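Kuroda Youth FC – Parents and Supporters Board
Topic: Under-14 trials in August, is the travel rule fair?

retolitz_dad
Hello all. The club has written that players who live more than 94 kilometres from the ground must miss the first trial and come only to the second one. My son is 341 metres over this limit. Does anybody know if the coaches are strict?

Aoi Tanabe
Yes, they are strict. Last year my daughter's friend asked for the same thing and the answer was no. But the second trial is not worse. It is a smaller group and each player gets more minutes.

leftback5
I don't agree with Aoi. At the second trial only five places are left. How can this be equal?

Aoi Tanabe
Five places, but fewer children want them. Please look at both numbers.

leftback5
I looked. I still think that one trial for everybody would be better – the pitch is free all morning.

Yuzuki Matsuda
I help at the registration desk. The limit comes from the league and the club can't change it. You may write to the academy office before the list closes, and they will measure the road again. The trial fee is 400 and you get it back if the player is ill.

retolitz_dad
Thank you, Yuzuki. I will write tonight. Are Clotex shin pads allowed? The list names only Werkar.

Yuzuki Matsuda
Any make is fine if it covers the shin.

leftback5
Good to know. But the rule is still wrong, sorry.
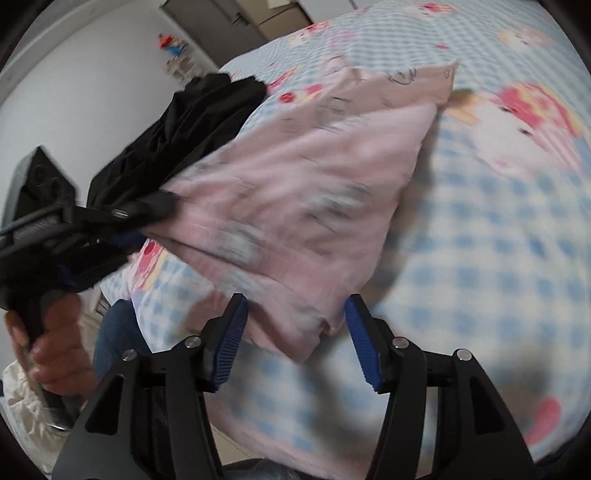
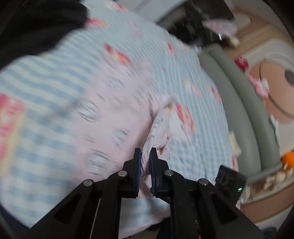
Printed cloth on the bed, and a fold of pale pink cloth on the checked blanket

retolitz_dad
I have sent the letter. I will write here when they answer.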